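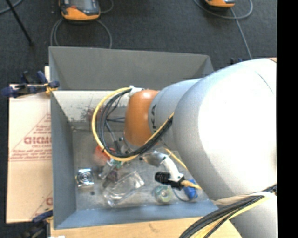
Get the price of the cables before you sign for the arm, was the first piece of advice the purchasing manager at Coughlan had for anyone planning a picking cell. The arm is the line everybody argues over, she said, and it was the easiest one to settle. Two vendors quoted, the numbers were close, and Coughlan took the one with the shorter lead time.

The rest of the budget took nine months. Coughlan packs mixed small goods for mail order, and its plant in Wamanard wanted a cell that could pick single items out of an open metal bin. "We had one page for the robot and four pages for what goes on the end of it," she said. "Gripper, hoses, connectors, mounts, spare cable sets. I had put all of that under miscellaneous."

She now tells other buyers to give the wrist its own section. Cables on a picking arm bend with every move, and she carries two full sets as spares. "Ask what the set costs and how long it takes to arrive. Ours was 2000 dollars and the wait was 40 days. You can't sit idle for 40 days."

Test items were another gap. The integrator, Purby, asked for samples of what the cell would handle, and the first list ran to 101 products. Clear plastic, shiny wrappers and anything round went to the top, because those decide which gripper you buy. She would send them before asking for a quote. Coughlan sent them after, and the quote changed.

She is less strict about furniture. The trial bin can be clamped down on boards while the layout is still moving, she said, and a proper stand can wait for the second order. Mulberg, the sister site, bought its stands first and has since replaced them.

Training came out of a different account, which she regrets. "It should be on the same sheet. If it isn't, somebody cuts it."

The second cell is planned for May. Its budget has a line for cables at the top.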